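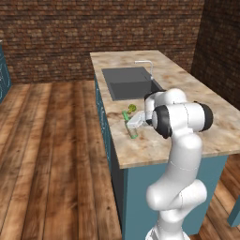 Figure 4. Kitchen task in the simulator: arm at the island, gripper beside the green glass bottle.

4. Running the kitchen demonstration on an open day

This section covers the simulated kitchen task as shown to visitors on the Flindeck station. It assumes the Trirkik software is installed and the station has passed the checks in section 3. Read it through once before the doors open. The sales leaflet says the demonstration "runs itself." Plan for an operator anyway.

4.1 Before visitors arrive

1. Start the station and log in with the demo account. Do not use the admin account in front of a crowd.

2. Load the scene named Kitchen Island. Loading can take nearly 10 minutes the first time.

3. Check that the bottle is standing on the counter in front of the sink and that the arm can reach it. If the bottle is missing, reload the scene. Do not drag a new one in by hand, as the task script will not find it.

4. Set the attempt limit to 2. The default is 300, and a long string of failed grasps will empty the room.

5. Put the words "Simulation" and "Live" or "Recorded" on the second screen, whichever apply.

Note: Step 5 is not optional at Drallholm. At the August open day a recorded run was left looping, and several people went home thinking they had watched the planner work.

4.2 Running the task

1. Tell visitors what the arm is going to try before you press Start. A goal announced afterward proves very little.

2. Press Start. Keep your hands off the controls until the run ends.

3. Read out the result from the status bar, including failures. "Grasp closed" means only that the fingers stopped moving. Wait for "Object held" before you call it a success.

4. Press Reset. Let a visitor choose the next start position from the list if there is time.

Caution: Do not raise the grip friction setting to get a cleaner lift. It works, and it also makes the demo worthless. If you have changed it for testing, restore the default and restart the scene.

4.3 Questions you should expect

Success rate. The release notes give 3,810 completed runs. They do not say how many were started, so do not turn that figure into a percentage.

Real kitchens. Glass is hard for many depth cameras, and the simulator gives the planner the exact position of the bottle. Say so. Nothing in this task tests whether a camera could find it.

4.4 After the session

1. Export the log before you close the scene - closing clears it.

2. Write down every run, with its start position and result, on the sheet headed Tiwari.

3. Send both to Ingegerd Solheim. Leaflets and comment cards go in the box by the door.

Section last revised 6 Mar 2022. For error codes, see section 7.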